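From My Side of the Table
by Tia Treloar

Apr 30, 2026

Hello again from Turthorpe! It's been raining on and off since the last newsletter, the tomatoes are still on the windowsill, and I've had a lot of mail about the porch supper piece (thank you, and yes, you can freeze the corn pudding). This time I want to talk about trays.

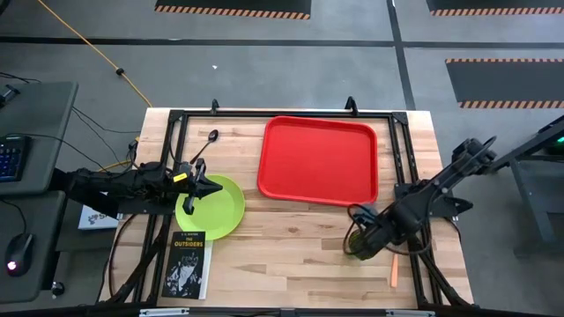
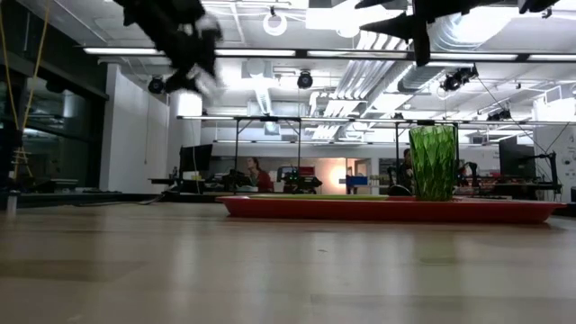
Big red tray, green plate, butcher-block-colored wood. I could look at those colors all day.

I came to trays late. My grandmother had a stack of them behind the breadbox and I thought they were the fussiest things on earth, right up until I moved into the place on Mamdale Road, where the kitchen is at one end of the house and the only decent table is at the other. Fifteen steps and a doorway with a lip on it. I'd go back for the salt, then back for a spoon, then back for whatever I was drinking, and by then supper had gone cold. So I bought a tray for 2,875 pennies out of the change jar (I counted them, it took a whole evening and the bank was not thrilled) and I've never gone back. Mine is blue, sadly. I'd trade it tomorrow for a red one like that, long and shallow, with a rim that stands up just enough to stop a plate from sliding off and still lets you get your fingers under things. A deep tray is a nuisance. You end up fishing.

The plate matters too. Lime green on red sounds like Christmas gone wrong, but put a tall green tumbler next to it and suddenly it looks like a picnic! I love that tumbler, with the diamond and leaf shapes all over it and the color getting deeper toward the bottom. My neighbor Mrs. Dambrauskienė has a cupboard full of green glasses in every height, and she says the trick with anything tall is to set it down last and carry the tray with that side against your hip. I've tried it both ways and she's right. She also puts a folded dish towel under everything, which I think is overdoing it, but she has been carrying trays for 53 years and I've been doing it for six.

Then there's the part I really wanted to get to, and it's the book. There's a paperback of The Outsiders lying near the corner of the table with the plate and the black spoon, and that is my idea of a meal. Book on the table, never on the tray. I ruined two library books before I learned that one (soup, and then soup again) and the Ristent branch was very kind about it, but I did have to pay. Keep it off to the left if you're right-handed, hold it open with the edge of the plate if you must, and pick a paperback so that it lies flatter and you don't cry over it.

I read The Outsiders in eighth grade in one sitting on my aunt's back steps and haven't touched it since, so I've put a hold on it. If any of you want to read it along with me, write and tell me where you are in it and what you were eating at the time. Last September's reading supper got more than I could fit in one issue, and I'm still finding your letters in my coat pockets.

A few answers to questions before I go. Yes, you can wash a plastic tray in the tub if it won't fit the sink, I do it all the time. No, I don't know how to get turmeric out of a white one, please write in if you do. And to the reader who asked if it's all right to eat at the table off a tray when you live alone and there's plenty of room to set a proper place: of course it is, I do it most nights, and then I carry the whole lot back to the kitchen in one trip.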